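Raltby Ward Returns

3 min read

# Raltby Ward Returns

Ward-level results for the Raltby town council elections, typed up from the declaration sheets posted at the Gulton counting hall. The set covers 21 wards. Each row is one candidate in one ward.

Maintained by Darmawan Majimbun. Corrections are welcome as issues or by pull request.

## What is in the files

- `results.csv` – 1,188 rows, one per candidate
- `wards.csv` – ward name, ward code, seats up for election, registered voters
- `parties.csv` – party name as printed on the ballot, plus a short code
- `notes.txt` – recounts, withdrawn candidates and anything else that did not fit a column

Votes are whole numbers. Turnout is not stored. Work it out from ballots issued and registered voters, both of which are in `wards.csv` for every contest.

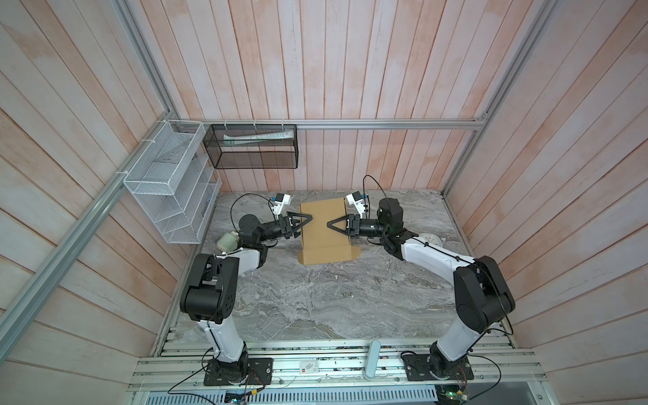 ## Columns in results.csv

- `ward_code` – matches `wards.csv`
- `contest` – year, with `b` added for a special election
- `candidate` – surname first, as printed
- `party_code` – blank for independents
- `votes`
- `elected` – `y` or `n`

A candidate who stood under two party names in different years has two codes and no shared ID. If you want to follow people over time you will have to match names yourself, and there are two unrelated candidates in Sutcliffe ward with the same surname and first initial.

## Known problems

1. Sutcliffe ward was redrawn before the most recent contest. The old and new wards share a code. Do not compare vote totals across the change.
2. Seven rows have no vote count. The sheets were water damaged and the local paper printed only the winners. These are left empty, not set to zero.
3. Wurorport elected members without a contest twice. Those rows show `elected` as `y` and an empty `votes` field.

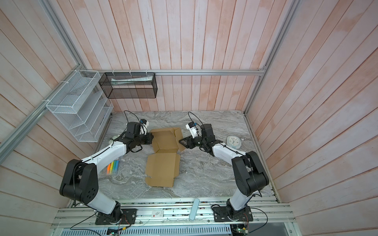

4. Rejected ballots were not reported in the early contests. From the first contest with machine-read ballots onward they are in `wards.csv`.
5. One independent in Gulton East is listed with 900 votes exactly. It looks like a rounded figure, but it matches the sheet.

## How to cite

Use the name of the repository and the release tag. The next release is planned for September, after the new ward map is adopted.

## License

Data files are in the public domain. Scripts are under the MIT license.

Last updated: September

Related

- Raltby Ward Boundaries, Old and New
- Wurorport Council Attendance Records
- Gulton Polling Places List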